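The tray comes out at half past three

Ro-un Yeo has strong opinions about biscuits, and stronger ones about what they are put on. We meet at the Hodville reading rooms, where for the past two years Yeo has run the afternoon refreshments, a job that came with a kettle, a key and a folder of complaints left by the previous holder.

"Most of them were about crumbs," Yeo says. "One was about the word 'refreshments'."

The first thing to go was the china. There were 400 plates in the back cupboard, bought in a fit of optimism for a centenary, and most had never met a sandwich. Yeo sold the lot to a wedding hire firm in Mirnero and spent a little of the money on trays.

"People take more from a plate, I don't know why. They hover over it and then take two. With a tray they behave as if someone's aunt is watching."

The trays are round and dark brown, with a bit of a rim. Yeo tried square ones for a month and speaks of them the way other people speak of a bad landlord. "The corners. Everything ends up in the corners. You'd have four little heaps and a desert."

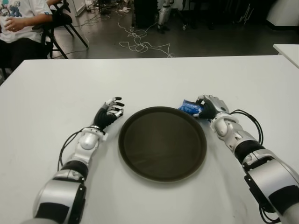 A round brown tray on the white table, nothing on it yet, and a blue packet by the rim.

Then there is the matter of wrapping. Yeo will only serve things that come in their own packet, a policy that has cost the rooms at least one regular, a retired surveyor who felt that a loose shortbread was a civil right.

"He wrote to me in September. Two sides of paper. I replied with a wrapped shortbread."

Did he eat it?

"He kept the wrapper and sent it back."

The order of laying out is fixed as well. Yeo likes the bright packets on first, round the outside, and anything beige in the middle, where it can be ignored in peace. I ask whether readers notice. Yeo looks at me with some pity.

"They notice when it's wrong. I had 18 people in here one wet afternoon and somebody had put the oat ones round the edge. You could feel it."

The white table is a newer arrival. The old one was oak and much loved — by everyone who didn't have to get tea out of it. Its replacement wipes clean with a cloth, and Yeo wiped it twice while we talked, once under my elbow.

I wonder aloud if all this is a lot of thought for a few biscuits. Yeo has done the sum. "We got through 2,000 last year. That's a lot of biscuits to get wrong."

Refreshments are served on weekday afternoons until the tray is empty. Bring your own mug.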